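Notes from the Arroyo Street Music Room

Well, we made it through another winter, and I have to say the room has never sounded better! Many of you have asked how the piano is getting on after the big cold spell, so I thought I'd give over my corner of the March newsletter to it, along with a word or two on looking after the instruments you have at home.

Amparo Villalobos came over from Clilumville to do the tuning, and she stayed most of the afternoon (she would not take a second slice of cake, though I did try). The piano had gone flat through the middle, and she told me that's the heating more than anything. Dry air pulls moisture out of the soundboard, the soundboard settles a little, and the strings go slack along with it. She'd like to see us keep the humidity steady all year and would much prefer that to having us call her out every time something sounds sour.
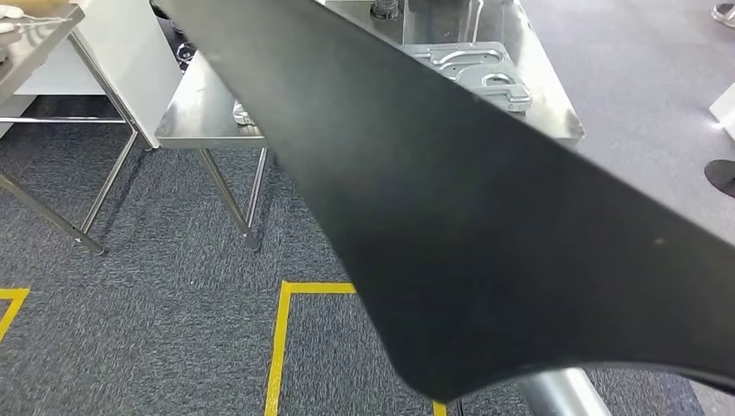
So we've put a little humidity gauge on the bookshelf, and if you're the first one in at 9 in the morning, please write the reading in the notebook next to it. Amparo also asked that we keep coffee off the lid. I know, I know, I've done it myself.

As for your own instruments, guitars and fiddles feel the dry months even more than a piano does. Keep them in their cases when you aren't playing, well away from the radiator, and put one of those small damp sponges in with them. Begoña Escobar has had the same one in her cello case for three winters and swears by it.

The tuning and two new bass strings came to $405, which the fall concert covered with a bit to spare. We're still saving toward the $3000 for restringing the whole piano, and every jar of marmalade you buy at the spring sale gets us closer. Begoña is taking names for the sale table, and she'd love to have some bakers this time as well as the jam people.

Singing group starts back up once the parking lot is repaved. Bring a pencil, and a sweater too, as we'll be keeping the heat down a notch.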